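Minitia – cartão de dados e leia-me

Última revisão: 30 de março de 2023

Bem-vindos, e obrigado por terem chegado até aqui. O Minitia é o conjunto de demonstrações de manipulação que o nosso clube de robótica, o Gurnness, foi juntando durante o ano letivo, primeiro para treinar o braço para o concurso Zorkutano e depois, confesso, porque lhe ganhámos o gosto. Quem escreve isto é o aluno que ficou com a pasta partilhada quando os outros foram para estágio, por isso perdoem o tom, que às vezes foge para a conversa.

O que há no pacote

Cada episódio é uma tentativa de apanhar um alimento de brincar pousado na bancada e levá-lo para a zona de entrega. Guardámos as imagens da câmara de pulso, as posições das juntas, a abertura da garra e uma etiqueta de texto com a instrução dada ao operador. As instruções estão em português e foram escritas à pressa, com abreviaturas e uma ou outra gralha que decidimos manter – corrigir tudo à mão dava mais trabalho do que treinar o modelo outra vez.

As tentativas falhadas também lá estão, marcadas no campo "resultado". Na primeira versão tínhamo-las apagado, e foi o professor Spyros Margaritis que nos convenceu a ir buscá-las às cópias de segurança. Ainda bem. Quem estiver a estudar recuperação de erros vai encontrar ali material bastante mais interessante do que nas tentativas limpas, em que o braço desce, fecha e sobe sem história nenhuma.

Organização das pastas

episodios: uma subpasta por tentativa, com as imagens numeradas e um ficheiro de estados.
instrucoes: o texto dado ao operador, um ficheiro por tentativa, com o mesmo nome da subpasta.
calibracao: os parâmetros da câmara e a transformação entre a câmara e a garra.
scripts: a leitura dos dados, a visualização e a conversão para o formato que usamos no treino.

Se só quiserem espreitar, comecem pelo script ver_episodio. Abre as imagens em sequência e desenha por baixo a curva de abertura da garra. É lento a arrancar, tenham paciência com ele.

Como recolhemos

O braço foi conduzido por teleoperação, com um comando de jogos ligado ao portátil do clube. Cada operador fazia uma sessão de 40 minutos e depois passava o comando ao seguinte, regra que apareceu quando reparámos que as trajetórias do fim da tarde vinham todas tortas. Participaram 14 alunos, com experiência muito desigual, e isso nota-se bem nos dados. Há quem desça a direito sobre o objeto e há quem dê uma volta enorme antes de se decidir. Não tentámos uniformizar os estilos. O campo "operador" traz um código anónimo, para quem quiser filtrar.

Os objetos eram colocados na bancada cinzenta antes de cada tentativa, às vezes um sozinho, às vezes dois próximos, como a beringela e a peça amarela que passou a vida a ser confundida pelo nosso classificador. Nas tentativas com dois objetos, a instrução diz sempre qual deles se quer, e é aí que o modelo mais sofre. Quando as peças estão alinhadas na direção de aproximação, uma mais perto e outra mais longe, a escolha depende quase só do texto. 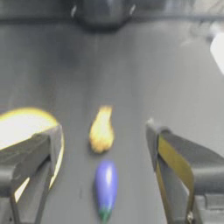 Posso usar o Minitia para treinar um modelo que não receba instruções de texto?

Pode, desde que filtre primeiro as tentativas com um único objeto. Nas outras, sem a instrução, o mesmo ponto de partida pode levar a dois destinos diferentes, e o modelo acaba por aprender uma média que não serve para nenhum. O script filtrar_simples faz essa seleção e escreve a lista num ficheiro à parte, sem mexer nos originais.

Divisão treino e teste

Separámos por operador e não por tentativa. Os episódios de dois operadores ficaram inteiramente de fora do treino, e são esses que usamos para teste. Os números descem um bocado em comparação com uma divisão ao acaso, e a primeira vez que os vimos foi um desânimo, mas pareceu-nos a forma mais séria de saber se o braço se entende com mãos novas.

Limitações conhecidas

A luz do laboratório é a que é. Há zonas queimadas em muitas imagens, sobretudo dos lados, e o foco da câmara de pulso varia com a distância, pelo que os contornos dos objetos podem aparecer moles. Não aplicámos correção nenhuma.

Os relógios da câmara e do controlador não estavam sincronizados por hardware. Alinhámos tudo por marcas de tempo, com um erro que na maioria dos episódios não incomoda, mas que se sente nos movimentos rápidos de fecho da garra.

A bancada foi sempre a mesma. Experimentámos o modelo na sala Blackwood, onde a mesa é outra, e o desempenho caiu a pique. Quem planear usar isto noutro sítio deve contar com recolher pelo menos algumas demonstrações locais – com mais de 8 já notámos diferença, embora não tenhamos feito o estudo como deve ser.

Uso e agradecimentos

Os dados são livres para ensino e investigação. Pedimos apenas que mencionem o clube Gurnness e que nos contem o que fizeram, porque gostamos mesmo de saber. Erros, dúvidas e episódios trocados podem ser comunicados na página de problemas do repositório. Em época de exames respondemos devagar, mas respondemos.

Um abraço a toda a gente que pegou no comando, e em especial a quem reescreveu o leitor de estados na véspera do Zorkutano. A versão antiga continua em scripts/antigo, para quem precisar de abrir os primeiros episódios.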